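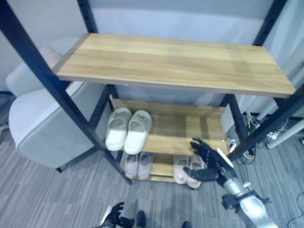
Slides on the middle tier of a three-tier shelf.

What Comes In on Our Shoes: Grit, Red Dirt and Doormats in Culeck Share Houses
Environmental Science project report
Davina Kerr and Assunta Lo Presti

Why we picked this

Culeck is a dusty town. Anyone who has left a window open there on a windy afternoon knows it, and the red line along the skirting boards is practically part of the local architecture. We both grew up sweeping it up, and we both assumed it blew in. Then our soils lecturer mentioned, as a complete aside, that a fair share of the mineral dirt on a floor can come in underfoot, and we were hooked. We spent the rest of that lecture looking at the soles of our boots.

The question we settled on was a simple one: how much grit does a household walk in through its front door, and what makes the biggest difference to it? We had four suspects at the start: the surface outside (gravel, lawn, concrete or bare dirt), the kind of doormat, whether people took their shoes off, and the tread of the shoes themselves. We also wanted to know whether the grit was the same stuff as the soil in the yard or had travelled from further off. That last part ended up being our favourite.

Where we worked

We recruited nine households, all student or young worker share houses, by putting up notices in the library and pestering our friends. Most are in the old part of Culeck between the railway line and Irkis Street, where the footpaths run out and the verges are mostly bare. The rest are up on the Castska side, which is newer, with kerbs and proper concrete driveways. We had hoped for an even split but people move house a lot in August, and two of our Castska households packed up before we could start.

Every household got the same information sheet and signed the same consent form. We asked them to keep living exactly as they normally would, and to please, please not clean up for us. (They did anyway, at first. See Problems.)

Method

At each house we marked off a sampling square on the floor just inside the front door with low-tack tape. On hard floors we swept it with a soft brush into a foil tray. On carpet we used a handheld vacuum with a clean filter sock each time, which we weighed before and after. Where there was a doormat we shook it out over a sheet for the same length of time and kept that sample separately.

Back at the lab the samples were dried in the oven, picked over with tweezers to get rid of hair, leaf bits and, on one memorable occasion, most of a Christmas beetle, and then weighed. After that they went through the sieve stack. The Noh shaker in the soils lab is older than both of us and sounds like a cutlery drawer falling down a staircase, so we booked it after five in the evening when the room next door was free.

For the colour matching we collected a scoop of soil from each front yard and from the nearest bit of unsealed road, and compared them with the indoor grit under the same lamp using a soil colour chart. We each did the match separately and wrote our answer down before talking about it. Where we disagreed, a third student who hadn't seen the labels made the call.

Altogether we collected 103 samples across the semester. That number felt enormous when we were labelling bags at the kitchen table and rather small once we started splitting them into groups for the statistics!

What we found

The outside surface mattered most by a long way. Houses reached across bare dirt or loose gravel had far more grit inside than houses reached by concrete, and it was coarser too. Gravel gave us lots of fine material as well, which we hadn't expected. Our best explanation is that stones rubbing together under car tyres and feet make their own dust, and driveways that had been down for years seemed to have plenty of it. We'd love to test this properly with fresh and old gravel side by side.

Doormats were the second big one, though the kind of mat counted for much more than just having one. Coarse, bristly mats held on to a lot of the sand-sized grit. The thin printed sort held very little, and in one house the mat seemed to be working as a storage depot, filling up and then passing grit along to the hallway whenever somebody trod on it. When that household agreed to beat their mat against the fence regularly, the hallway samples dropped by nearly 40 per cent. We were thrilled with that result and went straight back to check the arithmetic, twice.

Taking shoes off helped, but less than either of us would have bet. In the shoes-off houses people often walked a few steps in before they did it, so our sampling square was catching the dirtiest part of the trip. The samples we took further down the hall in those houses were much cleaner. So our square was fair for comparing front doors and not very fair for comparing habits, and if we ran the project again we would sample in at least two spots from day one. The spot where people stop to take off their shoes probably deserves a sample of its own.

Tread was a mess. People own too many shoes and wear whatever is closest. We tried asking households to keep a diary of what they had on each time they came in, and the diaries started beautifully and petered out within days. Work boots clearly carried in big clods, which anyone with a housemate in landscaping could have told us. Beyond that we can't say much.

Where the grit came from

This was the fun bit. In the old part of town the indoor grit nearly always matched the front yard or the verge, so it had come a very short distance. On the Castska side it often didn't match the yard at all. The yards there are topped with trucked-in loam, dark brown, and the grit by the front doors was the same orangey red as the unsealed car park at the Culeck oval. Several people in those houses play netball or footy. We can't prove the link from colour alone, but Assunta was so pleased when she matched the first one that she rang Davina from the lab, and we've both been slightly obsessed with car parks since.

Our supervisor suggested looking at grain shape under the microscope to back up the colour matches. We managed it for a handful of samples and the grains did look alike -- rounded, with the same rusty coating -- but we ran out of lab time before we could do enough to report as a result.

Problems

The cleaning. In the first weeks several households swept their entries on the morning of our visit out of sheer politeness. We threw those samples out of the main analysis and started giving only a rough idea of when we would turn up.

Weather was the other one. A long wet spell meant mud where we had planned for dust, and mud comes in as big lumps that dry and break up later. Samples taken just after rain were hard to compare with anything. We have kept them in the appendix tables marked with a W.

Carpet and hard floor are also not really comparable. A vacuum doesn't get everything out of a pile, and a brush gets nearly everything off tiles. We analysed them separately, which cut our group sizes down again.

What we'd do next

A proper mat trial, with the same mats swapped between houses. Samples from the hallway and the bedroom doors as well as the entry. A wind trap on each porch, so we could finally say how much is blown in and how much is walked in, because that is the question everyone in Culeck asks us and we still can't answer it.

Thanks

To all the households, who put up with tape on their floors and strangers shaking their doormats; to the soils lab technicians for teaching us to use the sieves without losing a finger; and to the netballers, who let us scrape their runners after training. Sample tables, sieve weights and colour readings are in the appendices, with house names replaced by letters.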